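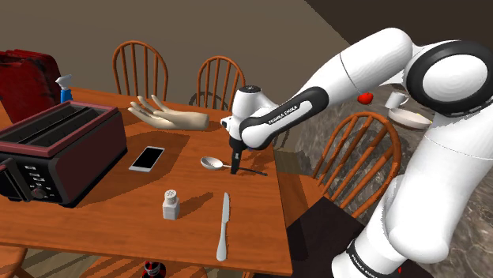
I will happily argue with anyone that the best meal of the week is the one where everybody sits down at the same table, at the same time, and stays there until the pudding is gone. It doesn't need to be good food! My aunt Xiaoyan Meng fed us tinned soup and toast for most of one August and I still talk about it.

What I love is the talk that only turns up once people have stopped being hungry. You get the dull news out of the way (the bus, the boiler, who has a cold) and then somebody says something they'd never have put in a message. My friend Zhiqiang Cai told us he was moving abroad halfway through a crumble, and we were still sitting there 88 minutes later, working out which of us would get his bike.

People tell me they haven't got the time, and I do understand, I've eaten plenty of suppers standing at the sink. But try it once a week, even for 15 minutes. Lay the spoons out properly. Put the phones in another room, mine included, and let the children choose who sits where. Ours put Yu-na Yook, a guest of 63, on the piano stool, and she spun round on it between courses and has asked for it ever since.

We're having dumplings next, and there are two chairs going spare.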